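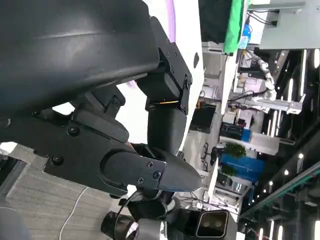

The corner with the plant and the blue storage box, gray carpet with faint tile seams

Workspace & Studio board > Floors, Storage, Plants
Thread: Gray carpet tile in a shared workspace, keep it or cover it?

odik_lane
Posted Oct 30, 2022

Hi all! I've been reading this board for ages and finally have a room worth posting. We moved into the Prendunia building last month, and I love this floor way more than I expected to. It's plain gray carpet, and the tile seams are so faint you mostly forget they're there. My last place had shiny concrete and every dropped screw rolled halfway to the door (I found one in my shoe once).

What I'm stuck on is what to do next. I've got 323 dollars left for the room, and I want it to feel less like an office. The leafy plant helps so much! I also like having a bit of green cloth up, and the blue storage box is pulling its weight as the only spot of blue over there. So, questions:

1. Rug on top of the carpet, yes or no?
2. More plants, or one really big one?
3. What do you do with cables on carpet? I have a thin white one running across the floor and it bugs me every day.

tilehappy
No rug! Please no rug. Rug on carpet creeps, and then the corner flips up and you're taping it down forever. Carpet tile is great because you can lift one and swap it. Ask the building if they kept spares from the same batch, because a new gray next to an old gray will show.

marrowfat2
Disagree with tilehappy. I've had a flatweave over carpet tile for two years with a grippy pad made for carpet (the hard floor kind won't hold) and it hasn't budged. It warms up a room like crazy. I'd skip it anywhere you roll a chair, though.

tilehappy
Two years with the right pad, fine. Most people buy the wrong pad. I stand by no rug.

lau_greenhouse
Plant person checking in. Get more small ones before you get a big one! Big plants sulk when you move them, and you're clearly still moving things. How much daylight do you get over there? All I can make out is the row of little ceiling lights, and those won't do much for anything fussy. Pothos or a ZZ would be my pick, they put up with a lot.

odik_lane
Daylight is so-so, there's a window on the other side but it faces a wall. ZZ it is! I saw one at the garden place and talked myself out of it, so now I'm going back.

pegboard_pal
For the cable: there's a low fabric cover with hook strips on the underside that grabs carpet. Mine is a Prustelico and it lies flat enough that I stopped noticing it. Gray on gray would look really nice in there. Measure the run first, they come in fixed lengths and I bought too short.

marrowfat2
Or just run it along the wall? A cover in the middle of the floor is still a bump.

pegboard_pal
Along the wall is better if the cable's long enough. Mine wasn't.

lau_greenhouse
Is that lavender bit by the white wall panel staying? I'm a fan. Lavender and green together is so good, I'd get a pot in that color.

odik_lane
Staying for sure! And a lavender pot is going on the list right now. Going to try the wall route for the cable first, then the fabric cover if it won't reach. Rug is on hold until you two settle it - I'll post again in November with the ZZ in place.

tilehappy
It's settled. No rug.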